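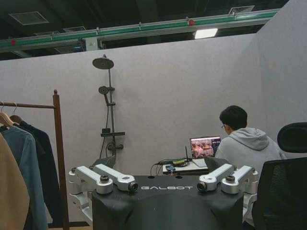

One respondent in Trostdale wrote that she could live with a cold bathroom and a slow drain, but that having nowhere decent to put tomorrow's shirt drove her up the wall every single morning. Several other people said much the same thing in fewer words, and it's the reason this section exists at all, as my original plan gave clothes a single line in the checklist, somewhere after towels.

Figure 4. Shower set on a grey partition, with a clothes rail to the left.

4.2 Where the clothes go

I should say first what I mean by "clothes" here. I don't mean the washing (that's section 4.4, and it's a long one). I mean the things someone is going to put on after the shower, or has just taken off and plans to wear again. People in the Makance study were surprisingly fond of talking about this second lot. Not clean enough for the wardrobe, not dirty enough for the machine – everybody had a pile, and most people had a word for it that I can't print without checking.

We visited 38 households, split between Traltcombe and Trostdale, and asked each one to keep a bathroom diary for six weeks. The diary was a plain sheet taped up by the door. You wrote down what you brought in with you, where you put it, and anything that annoyed you. I had worried that people would get bored by the second Monday, and a few did, but the annoyance column stayed lively right to the end.

The arrangement in Figure 4 is close to what a lot of the diaries were asking for: a hanging rail that shares the space with the shower, so that a shirt can go on a proper hanger and not on the door handle. The garments there are a tan one, a light blue long-sleeved shirt and something dark navy with its sleeve hanging down towards the post. Long sleeves turned out to matter more than I'd thought. In my first sketches I drew every garment as a tidy rectangle, shoulder to hem, and worked out the gap between rail and shower from that. Sleeves don't behave like rectangles. They swing out when somebody walks past, they trail when the hanger is crooked, and a wet elbow finds them straight away.

I ended up using 300 mm as the smallest gap I'd put on a drawing between the end of a rail and the nearest edge of the spray area. That number came from me, a tape measure and a jumper, so please treat it as a working figure. In a room with a screen or a curtain you could probably get away with less. I haven't tested that, and the Trostdale flats have neither, so I left it alone.

The kind of shower head comes into it too. With an overhead rain head on its own, the water mostly falls where you expect. A handheld one on a slide bar is a different matter, and having both (as in Figure 4) means planning for the one that moves. Diary entries about wet clothes nearly always mentioned the handheld: rinsing the tray, rinsing a child, rinsing a dog in two cases, or picking it up before turning it away from the room. I now draw the spray area from the end of the hose at full stretch. It makes a horribly big circle on the plan and it has cost me a few arguments, but it does match what people wrote down.

Next, shelves. A small shelf under the handheld, above the mixer, is handy for shampoo and no use whatever for clothes, and I'd like it to stay that way. Still, the diaries show underwear, glasses, watches and one hearing aid ending up on shelves like that, simply for want of anywhere else at hand height. My suggestion is a second shelf or a couple of hooks on the dry side, by the rail, low enough to reach without stepping over anything. Christodoulou, the joinery firm that made up our test pieces, offered a folding version. People in Traltcombe liked it very much and then left it folded down for the whole six weeks, so I'd save the money on the hinge.

Free-standing rails got a mixed press. The good side is that you can shove one along when the room feels tight, and renters don't have to drill anything. The bad side is that it gets loaded until it leans, and then it becomes the wardrobe – coats, a bag for life, somebody's school blazer. One household moved theirs into the hall in week two and were much happier. I counted that as a bathroom layout that had failed, though a colleague thinks I was being harsh and I've half come round to her view.

There's one thing I can't answer from these diaries, and that's what the steam does. Plenty of people told me they hang a shirt near the shower on purpose, to drop the creases out. Others said their clothes felt clammy by the time they put them on. Both may well be right, depending on the fan and the window, and I didn't log either of those properly until the December visits. The readings I do have are in the appendix, along with the diary sheet, which anyone is welcome to copy.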